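I've been putting off buying a real desk for so long that my back had started sending me little notes about it. For two years I worked at a folding table from the garage, the kind you bring out for a birthday party, and every time I typed fast the coffee shivered. So in September I finally did it. I ordered the Jastberg sit-stand desk, the 155 cm one, from Wustum, and I've now used it long enough to have opinions!

First, the money. The desk cost me $325 in a sale, and I'd been looking at a Caldeira that was $900 before you even added the cable tray. I know the Caldeira is supposed to be the grown-up choice (solid top, fancy motors, the works), but I could not make myself spend that on something I was going to put a cereal bowl on. I went back and forth for weeks. The reviews I read were either "life changing" or "arrived with a dent," with very little in between, so I'm going to try to live in the in-between here.

## Delivery and putting it together

It came in two boxes, one long and flat, one short and horribly heavy. The long one is fine for one person. The short one I walked up the stairs a step at a time, sitting down twice. If you live above the ground floor, please bribe somebody with pizza.

The instructions are pictures only. Most of them are clear, but step six has you attach the crossbar before you know which way round the feet go, and I got it backward and had to undo eight bolts. My tip is to lay the feet out first with the longer side facing where you'll sit, then start. The bolts are all the same kind except for the four that hold the control box, and those come in their own little bag. Don't tip everything into one bowl like I did.

All in, it took me an evening and a bit of the next morning. The hex key in the bag is okay, but my own one with a proper handle was so much nicer on the hands.

## The top

I was worried about the top most of all. I'd picked the pale finish from a tiny square on the website, and in real life it's a touch warmer than I expected, closer to oatmeal than to milk. I like it! It doesn't show dust much, and it's kind to look at early in the morning when the light comes straight in. Coffee rings wipe off if you get to them the same day. I left one overnight and had to rub at it with a little dish soap, and there's still a ghost of it if you get your nose right down there.

What I'd missed about having a pale surface is how easy it is to find small things on it. On the old garage table, anything that rolled away was gone.
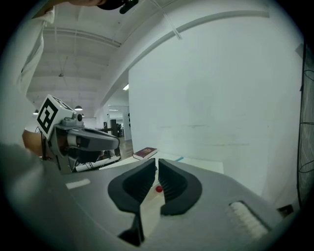 *Little red ball, pale tabletop.*

The edges are slightly rounded, so they don't dig into your forearms, and that has made more difference to my day than the standing part. The corners are sharper than the edges, though. I've caught my hip on the left one more than once, usually while carrying something hot.

## Going up and down

The control is a small panel under the right side with up, down and three memory buttons. You hold the button to move it, so it won't take off by itself if you lean on it. I set one for sitting and one for standing and never found a use for the third.

It's quieter than I was braced for. You'd hear it on a call, but it sounds like a low hum and people don't seem to mind. From my sitting height to my standing height is long enough to take two sips of tea. I'm 164 cm tall, and I mention it because so many desks don't go low enough for shorter people. This one does, just. With thick slippers on I'm perfect, and barefoot I could use a hair less height. Very tall people should check the top end on the product page, because I can't test that for you.

Wobble — okay, let's talk about wobble. Sitting down, there's none. Standing up, there's a bit of side-to-side if you really push it, and my monitor does a tiny nod when I type angrily. Front to back it's solid. I tightened everything again after the first two weeks and it got better, so do that before you send a grumpy email to anybody.

## Cables, my sworn enemy

If I'm going to take a star off, it's here. The desk comes with four stick-on clips and one cloth sleeve, and that's your lot. The clips fell off within a week. The bigger problem is that a desk that moves needs slack in every single cord, and slack has to go somewhere. Mine went on the floor, where it collected fluff and tried to trip me on my way to the kitchen.
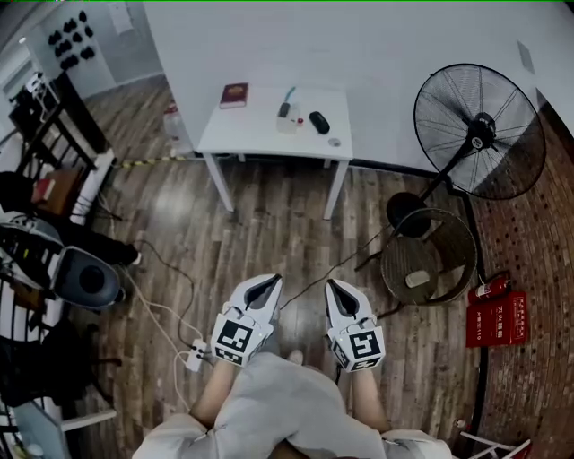
I ended up buying a Wirnstead under-desk basket, the wire mesh kind, and screwing it to the underside near the back. Now the power strip rides up and down with the desk, and only one cord goes to the wall. It took fifteen minutes and I wish I'd done it on day one. Get the longer size if you have a monitor, a lamp and a laptop charger. The short one fills up fast, and chunky plugs don't sit flat in it.

One warning: measure your wall cord at full standing height before you screw anything in. I was a hand's width short the first time and pulled the plug right out of the socket in the middle of a save. (I got the file back. I did say a word.)

## Do I stand at it, though?

More than I thought, less than I promised. I stand for the first hour, then after lunch when I'd otherwise nod off. The rest of the time I sit like I always did, only at the right height now. My shoulders are happier and the little notes from my back have mostly stopped. I did add a soft mat after the first week, as my heels were complaining on the hard floor.

Would I buy it again at the sale price? Yes. At full price I'd think harder, and I'd want better clips in the box for it.

Four stars from me. I'll update this if the motor starts making noises.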